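Support > Guides > Menero 3014 Whiteboard > Surface care and first use

Search the guides Enter part number or keyword Go

Section 4. First use, cleaning, ghosting

Read this before you write on the board. Most calls we get are about marks that won't come off, and most of those start on day one.

Before first use

1. Peel the clear film. Start at a corner, pull low and slow. Film left on looks fine for a week then traps ink at the edges.
2. Wipe the whole surface with a damp cloth. Plain water, no soap yet.
3. Dry with a second cloth. Lint free if you have it.
4. Let it stand 4 hours before the first marker touches it. Overnight is fine.

NOTE: Board can be used flat on a table or hung. If flat, clean the table first. Grit underneath will scratch the backing and whatever it sits on.

Daily wipe

1. Dry eraser first, top to bottom.
2. Felt pad gone gray? Swap it. Nakis pads fit the standard eraser, so do most others.
3. Don't leave ink up over a weekend. Tuesday's notes should be gone by Wednesday.

Full clean (every 500 wipes, or when it looks cloudy)

1. Spray Brulter board cleaner on the cloth, not on the board. Runs get in behind the trim and lift it.
2. Wipe in straight lines. Overlap a little.
3. Rinse cloth, wipe again with water. Skipping the rinse leaves a film and the next ink wont grip evenly.
4. Dry fully before writing.

CAUTION: No scouring pads, no acetone, no kitchen abrasives. Surface damage from these is not covered.

CAUTION: Open a window. Cleaner fumes build up in small rooms.

Ghosting (old writing shows after wiping)

1. Write over the ghost with a fresh dry-erase marker. Cover it all.
2. Wait 6 seconds. Wipe hard with a dry cloth.
3. Repeat once. Still there, go to full clean.
4. Still there after that, surface is worn. See Section 6 for replacement panels.

Permanent marker: same method, more patience. Small amount of rubbing alcohol on a cotton pad if the overwrite fails. Test a corner frist.

Storage

Lay flat or stand on the long edge. Never lean it by one corner, the panel takes a bend. Keep away from heaters. Spare trim and corner clips are sold through Catterall, quote 3014 when ordering.

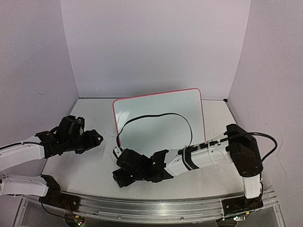

Reader comments

deskbound_jo
Overwrite trick got rid of marks that had been on ours since January. Took three goes though, not two. Should the cleaner be used before or after?

PlainPine
After. Let it dry in between or it just smears. Also step 1 about the film is right, I missed a strip along the bottom and the ink went purple there.

mrk77
Does the 4 hour wait apply to replacement panels too? Section 6 doesnt say.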